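Morning all, and Lenni in particular, as you asked for something you could read on the train.

So, the Prendeck open day! It went ahead on Wednesday as planned, and I'm still a bit hoarse. We'd put out 20 chairs, and 21 people signed the sheet by the time the tea ran out, so someone perched on a windowsill. Most came over from Farville, plus a handful from the Fulia workshop who'd heard about it from Seo (thank you, Seo, you are wasted in purchasing).

I did ten minutes of talking and then got out of the way, because what people wanted was a go with the hand-held grippers. We ran it in pairs at the table, one person on each tool, with the soft fingers fitted and the marker cubes on. I'd worried that visitors would be shy about picking them up. They weren't! The queue went back past the tea things and I had to start timing people.

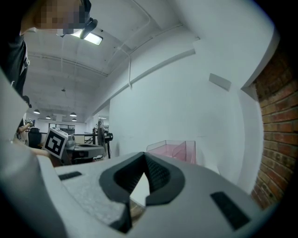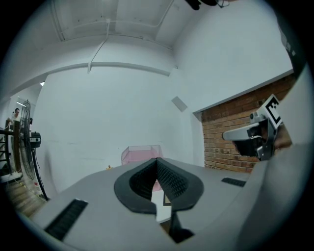
The question I got most was why we bother with hand-held tools when the grant says "robot" on the front. My answer got shorter as the day went on: a person can show a task far quicker this way than by steering an arm, and the arm learns from it later. One chap from Farville wanted to know if it would learn his bad habits too. Yes, I'm afraid, and we spend a good deal of time weeding those out.

Now the progress bit. Your second payment was for 200 recorded tasks by the end of August. We're short of that, though the open day helped, and I expect us to get there with around a week to spare. The sorting tasks are nearly finished. Lids and anything floppy are lagging, mainly as we lost most of a fortnight waiting for replacement finger pads. They've come now and they fit.

Money is fine. We spent less than planned on the day (biscuits were the big item) and I'd like to move the difference across to spare pads, if you're happy with that, Lenni. A yes by email will do.

Things I'd change next time: start at 11 and skip the early slot, which only two people used, and print bigger name badges. I'd also do the talk after the hands-on part, when people have better questions.

Fulia have asked whether we'd take the demo over to them. I've said probably, once the lids are done. I'll send the task list with the next report.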